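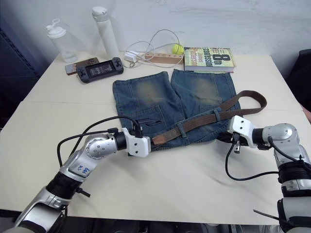 Wardrobe storage tips, and which ones to ignore

Most advice about bedroom storage is written by people who sell bedroom storage. I have fitted out three wardrobes in two houses, made a mess of the first, and I no longer believe much of what's printed on the packaging. What follows is what I'd tell a friend before they spent any money.

Empty it before you measure it

You can't plan the inside of a wardrobe while it's full. Take everything out, put it on the bed and sort it by how it will be stored: hung long, hung short, folded, or boxed. Measure the length of rail each hanging pile takes up when the clothes are pushed together normally, without squashing them. My own long-hanging pile was two coats and a dressing gown. The brochure from Altgate had me down for half a wardrobe of it.

Double rails

These do work, if you mostly wear shirts and trousers. Hang the lower rail first, with your longest shirt on it, and check that the hem clears the floor or the drawer top. Then set the upper one. The kits that dangle from the existing rail on two straps are cheap, but they swing about and put all the weight on the old fixings. I'd rather screw a proper rail into the side panels.

Soft-close drawers

Pleasant to use. They won't make your jumpers last longer, whatever the showroom says. If the choice is between soft-close and drawers that pull out all the way, take the full pull-out every time. The back third of a half-opening drawer is where socks go to be forgotten.

Cedar balls and lavender bags

I've never been persuaded. They smell nice for a while, and then they smell of nothing and people leave them in there for years. If you have moths, you need to clean the wardrobe properly: hoover the corners, the joints and the carpet underneath, wash what can be washed, and bag the wool. Koen Hendriks, who fitted our second wardrobe, reckons a decent brush along the skirting does more than any scented wood, and I'm inclined to agree with him.

Vacuum bags

Fine for spare duvets. Less fine for anything with feathers that you want to look the same in June as it did when it went in. Ours also let the air back in, slowly, and one of them forced a shelf off its pegs. If you use them, put them at the bottom and leave room above.

Shelf depth

Deep shelves look generous and are a nuisance. Folded clothes end up two rows deep and you only ever wear the front row. If you're stuck with deep ones:

Use open boxes that pull forward like drawers.
Keep the back for things you want once a year.
Put a strip light on the underside of the shelf above.

The battery lights with a motion sensor are hit and miss. I had one from Batitz that came on whenever a lorry went past. A plain push light is cheaper and you know where you are with it.

Fixing a sagging shelf

Before you buy a new one, take it out and turn it over. A shelf that has bowed downwards will often settle flat again under its own load. If it bows a second time, the span is too wide and it wants a support in the middle. A length of batten screwed along the back wall does nearly as well, and you can do the job in 30 minutes if you have a drill and a level.

Built-in or freestanding?

The usual line is that fitted furniture "adds value" to the house. Perhaps. I have yet to meet a buyer who paid more for a house on the strength of a shoe rack. Fitted makes sense under a sloping ceiling or in an awkward alcove. In a square room with straight walls, a good freestanding wardrobe does the same work and comes with you when you move.

Do get more than one quote. For the same alcove, De Graaf and Plalano came back £474 apart, and the dearer one had left out the skirting. Minoru Ogura next door got a further 15 per cent off his by ringing on a Thursday and saying he'd think about it, which makes me wonder what the full price was for.

Door mirrors

Check the hinges first. A full-length mirror is heavy, and older doors will drop within months. Stick-on mirror tiles are lighter but you'll see the joins across your middle. Mine is on the wall beside the wardrobe, held by four screws, and it hasn't moved.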